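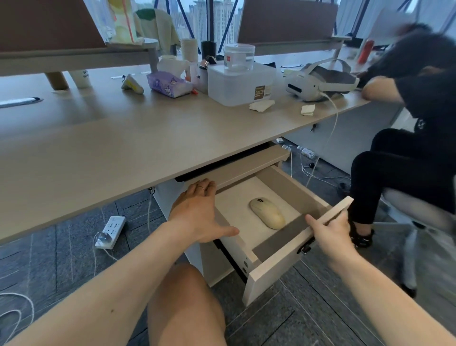
# 枫树皮被一圈圈啃掉，到底是谁干的？

**发帖：隔壁老榆**

坐标 Atholm 镇边上，院子离林子 100 米，中间隔一条水沟和一个从来不修篱笆的邻居。院里有棵挪威槭，树干直径 16 厘米，算不上名木，但夏天全家就靠它遮阴。

六月开始，树皮出问题了。先是离地不高的一根侧枝，上面少了一块皮，巴掌长，露出白花花的木头。我以为是搬梯子磕的，批评了自己两句。过几天，更高的地方又少了一块，那个高度我就算扛着梯子跳舞也磕不到。现在主干上有三处，侧枝上有五六处，地上落着一条条的碎皮，卷起来像削坏了的铅笔屑。其中一根侧枝差不多被啃了一整圈，上面的叶子已经开始耷拉。

另外主干上还有几排小洞，横着排，很整齐，像有人拿缝纫机走过一遍。这些洞看起来旧一些，边上已经鼓起来了。我不确定跟啃皮的是不是同一位。

嫌疑名单如下：

- 松鼠。院里有，红的灰的都见过，白天大摇大摆。但我一直以为它们吃坚果，课本上是这么画的。
- 鹿。邻居坚持是鹿。邻居什么都说是鹿，连他家信箱歪了也是鹿。
- 田鼠。冬天确实有，雪化以后草地上全是它们的地道。
- 啄木鸟。听得见，看不见。

我装了个红外相机，绑在对面的晾衣杆上。一周下来拍到 56 张，绝大多数是晾衣绳在动，有几张是我自己穿着睡衣去看相机还在不在。松鼠有两张，一张在地上，一张只有尾巴。法庭上恐怕站不住脚。

想问三件事：怎么从痕迹上看出是谁？那排小洞是怎么回事？被啃的树枝还有没有救，要不要涂那种伤口胶？园艺店推荐了一款，价格让我觉得这棵树应该自己去上班。

---

**刺槐不刺**

松鼠。我家也有。撒辣椒粉就行，便宜，见效快。

补充：下雨要重撒。

再补充：刮风也要重撒，人要站在上风口。这一条是后来学到的。

再再补充：现在是第三个夏天了，它们还来。可能我家的松鼠口味重。
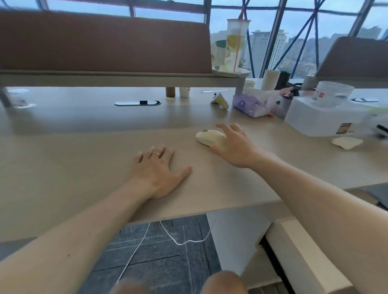 *办公桌上的鼠标，背上画了张小脸。*

---

**Štefánia Machala**

楼上的辣椒粉我不评价，评价留给楼上的松鼠。我一个一个来说，先说痕迹，因为你把几种动物的账混在一起算了。

**先看高度。** 田鼠啃树皮，一般在贴近地面的地方，冬天积雪厚的时候会高一点，因为它们是在雪底下干活的。你的伤口在夏天出现，又在主干高处和侧枝上，田鼠基本可以无罪释放。有一种例外，欧洲的棕背䶄（也叫岸䶄）会爬树，能上到侧枝啃皮，不过它的活儿多半也是冬天做的，而且咬痕很细碎，不会留下你说的那种长条。

鹿的问题也在高度上。鹿站在地上吃，够得着的地方有限。在不积雪的季节，如果伤口在 300 厘米以上，你的邻居就得解释一下这头鹿踩着什么。鹿还有一个特点：上颌前面没有门齿。它啃皮是用下门齿铲起来，往上一扯，所以常见由下往上的长撕痕，上端毛糙，还连着一截皮。公鹿蹭角又是另一回事，皮会被磨得稀烂，挂成穗子，多半在细树干上，时间也跟鹿角的生长有关系。这些都不像你的描述。

**再看地上。** 松鼠剥皮，常常是把外层的皮咬开、撕下来，扔掉，然后去吃里面那层软的、带甜味的组织。所以树下会有一地碎皮条。鹿一般是把皮吃下去的，不太会给你留。你那句“削坏了的铅笔屑”，我看完就觉得案子差不多可以结了。

**再看齿痕。** 找一处新伤口，侧着打手电，斜光底下会看得很清楚。松鼠的门齿会留下成对的平行浅沟，方向常常顺着枝干，也有斜的。田鼠类的齿痕窄得多，密密麻麻，方向很乱，像有人用指甲在肥皂上发泄情绪。

**红的还是灰的？** 两种都会啃皮，不过在欧洲，把阔叶树啃得让林主睡不着觉的，主要是从北美来的灰松鼠。时间上也对得上，高峰在春末到夏天。它们偏爱皮薄、长得旺的树，槭树、山毛榉、橡树都是常见的受害者。你那棵的粗细正好在它们喜欢的范围里。恭喜，你养了一棵很受欢迎的树。

至于为什么啃，说法有好几种。有人说是为了糖分，有人说是缺钙，有人说是密度高了，年轻个体之间关系紧张，拿树撒气。证据各有一些，没有哪一种能把所有情况都解释完。我在 Javbridge 那边的林子里跑过几年样地，同一排树，粗细一样，年纪一样，一棵被剥得像香蕉，旁边那棵一口没动。我问过带我的老护林员这是为什么，他说可能那棵不好吃。我后来读的文献，写得比他长，结论跟他差不多。

**那排小洞。** 这个是啄木鸟，多半是大斑啄木鸟一类。它们会在树干上横着啄一圈或者半圈小洞，等树液渗出来喝，有时候年年回到同一棵树上。边缘鼓起来说明树已经在长愈伤组织，是旧账。这种洞对一棵健康的树影响通常不大，可以当成装饰。顺带一提，北美有几种吸汁啄木鸟专靠这个过日子，洞打得更多更整齐，还要天天上门收账；欧洲的啄木鸟只是偶尔喝一口。

把两件事分开看就清楚了：小洞是鸟，大块掉皮是松鼠，信箱的事请你邻居另开一帖。

**树怎么办。** 关键在于有没有被啃满一圈。树叶造的糖靠树皮里面那层往下运，一圈断掉，运输就断了。没断完的，剩下的皮还能撑着，树会从边缘慢慢往里长，几年以后留一道疤。断完了的那段，上面迟早要枯，没有胶能把它接回去。所以：

1. 那根快要一整圈的侧枝，先别急着锯。叶子耷拉了不等于死透，先看它这几周的走势。如果枯了，在枝领外侧锯掉，不要贴着主干平切，也不要留一长截当衣帽钩。
2. 主干上的三处，把翘起来的松皮轻轻修到还贴着木头的位置，别为了好看往外扩。你每扩一点，树就要多长一点。
3. 伤口胶不用买。很多年的观察下来，它对愈合没有什么帮助，有的还会把潮气闷在里面。让树自己上班这个思路是对的，它本来就在上班。
4. 天旱的时候浇透水，根部盖一层木屑，别堆到树干上。一棵不缺水的树长疤快得多。

**松鼠怎么办。** 如果这棵树的枝条跟别的树、屋檐、晾衣杆都不相连，可以在主干上装一圈光滑的金属挡板，装得要高过它们起跳的高度，每年松一次，免得勒进去。如果相连，挡板就只是给它们加了一道景观。绑铁丝网也可以，只护主干，侧枝护不过来。喂鸟器里的花生先收一收，你现在等于在餐厅门口抱怨有人排队。

灰松鼠在不少地方属于管制的外来物种，抓了以后不能随便放回去，也不能带到别处去放。红松鼠则多半受保护。在动笼子的念头之前，问一下当地主管部门，也先学会分清两种。光看颜色不可靠，灰的夏毛会泛红，红的冬毛会偏灰。看个头，灰的更壮；看耳朵，红的冬天有耳簇，灰的没有；看尾巴，灰的尾毛边上常有一圈白。你那张只有尾巴的照片，没准正好用得上。
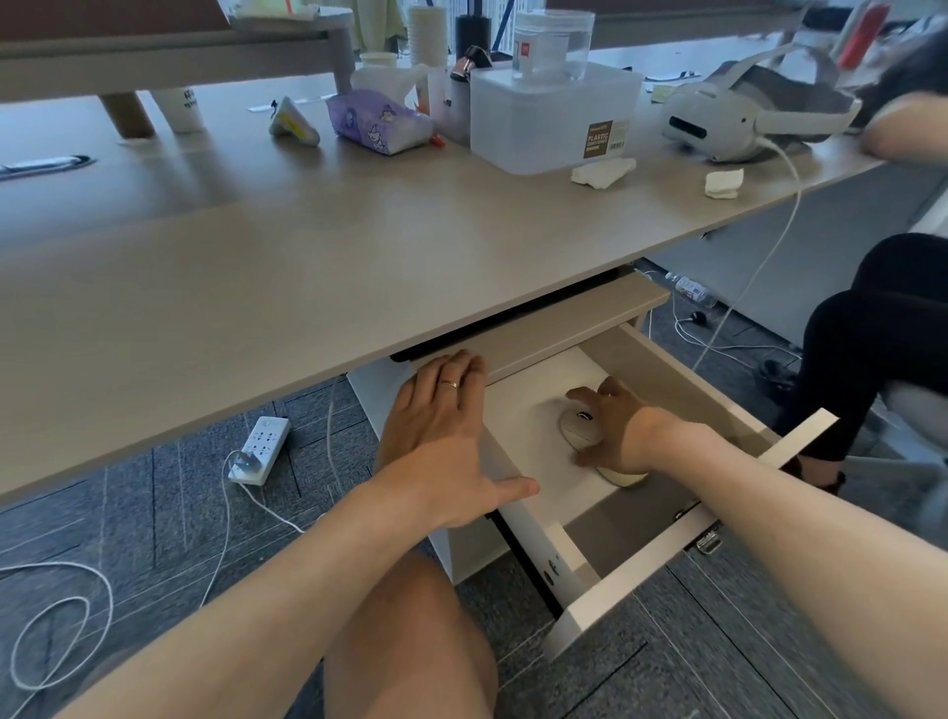
*手伸进拉开的抽屉，握着鼠标。*

**相机怎么摆。** 56 张里大半是晾衣绳，是因为你把它绑在了会动的东西上，又对着会动的东西。换到固定的柱子或者墙上，离树近一点，镜头朝北，避开太阳直晒，只框住被啃的那一段树干。松鼠是白天活动的，清早最勤快，夜里拍到的多半是猫和你。

---

**隔壁老榆**

谢谢 Machala。照着做了：手电斜着一打，成对的小沟，顺着树枝走，清清楚楚。我把邻居也叫过来看，他蹲了半天，说可能是头小鹿。

相机改到了车库墙上，星期一早上拍到现行，趴在主干上，嘴里叼着一条皮，眼睛看着镜头，毫无悔意。尾巴有一圈白边，应该是灰的。照片我放进 Skima 里归档了，那软件自动给它标了个“猫，可能”。

还有个小问题：侧枝上那截耷拉的叶子，今天看又好像精神了一点，是我心理作用吗？

---

**Štefánia Machala**

有可能不是。没啃满一圈的话，天凉一点、浇过水，叶子会缓过来。就算啃满了，往上送水的是里面的木质部，叶子也能再绿一阵子，有的能绿到第二年。所以现在绿着不作数，明年春天看它发不发芽。

Skima 的自动识别可以关掉，在设置的第二页。我的那份把一整窝獾标成了行李。

---

**刺槐不刺**

所以辣椒粉到底撒不撒？我刚进了一大桶，Tóth 家的，特辣。

---

**Štefánia Machala**

炖汤吧。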